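Godwood Board Game Development Group
Minutes of the February design meeting

Present: design, rules editing, playtest coordination, production. Apologies from graphic design.
The meeting opened at 7:10 p.m.

1. Minutes of the previous meeting

Approved with one correction. Under item 4, "supply cube" should read "supply marker" in both places. The rulebook glossary already uses the correct term.

2. Lullent expansion – status

The expansion file is at its third draft. The card list stands at 40 new cards, split between the river faction deck and the shared event deck. No further cards will be added before the next draft. Two event cards that refer to the old winter track were removed and their slots are open.

The river faction still wins too often when it holds both fords at the end of the second season. The playtest log shows the same opening in most of these games: early barge, pass, double move. Three fixes were discussed:

Raise the barge cost by one grain.
Limit the double move to barges that began the turn in port.
Score fords only in the last season.

The second fix was adopted for testing. The first was rejected on the grounds that it also weakens the faction in the four-player game, where its results are acceptable. The third was held over.

3. Rulebook

The combat section was reviewed line by line. Agreed changes:

"Adjacent" now means sharing a land border or a ford. Bridges are covered by their own paragraph.
A retreating unit may not enter a region it attacked from in the same turn.
Ties go to the defender in all cases, including sieges. The siege exception on the player aid is to be deleted.

The phrase "at any time" appears in several card texts and conflicts with the turn sequence. Rules editing will replace it with a named phase on each card. Where no phase fits, the card comes back to design.

There was a long discussion of whether the setup diagram should show the two-player or the four-player map. The two-player map will be used, with the four-player changes listed in text below it.

4. Figure
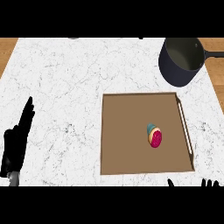

Figure 1. White marble surface with gray veining, wood at the upper left and right.

5. Components and production

Navaratnam returned a revised quote for the expansion box. The minimum run is 490 copies. The quote covers cards, one punchboard, one folded map overlay and the box itself. Wooden barges are priced separately and production considers them too expensive at that quantity. Cardboard barges on plastic stands will be priced as an alternative.

Card stock was compared again. The heavier stock shuffles poorly out of the box and does not match the base game when the decks are mixed. The base game stock is retained.

The overlay must lie flat on the base board. The last sample lifted at the center fold. A new sample with the fold moved to the mountain edge has been requested. Token thickness stays as in the base game – the tray will not close otherwise.

6. Playtesting

The next round uses draft three with the port limit in force. Target is 30 complete games, with two-player games given priority. Sessions that stop before the final season will be logged but left out of the win figures.

Average playing time in the last round was around 200 minutes with four players. This is longer than the base game and longer than the figure intended for the box. Most of the added time falls in the trade phase. Simultaneous trade bids will be tried in half of the four-player sessions.

7. Lekeck scenario

The short scenario set on the Lekeck plateau was proposed as a bonus sheet. It uses no new components apart from the overlay. Design has concerns about the fixed event order, which allows a player who knows the scenario to plan around every storm. A version with a partly shuffled deck will be drafted. The decision to include it is deferred.

8. Other business

The base game errata sheet is out of date. The answer on stacking limits contradicts the second printing and will be withdrawn until rewritten.

Actions

Design: port limit wording, Lekeck deck, two open event slots.
Rules editing: phase names on cards, player aid correction, errata.
Production: cardboard barge price, overlay sample.
Playtest coordination: log sheet with separate times for each phase.

The meeting closed at 9:25 p.m. The next meeting will be held in March.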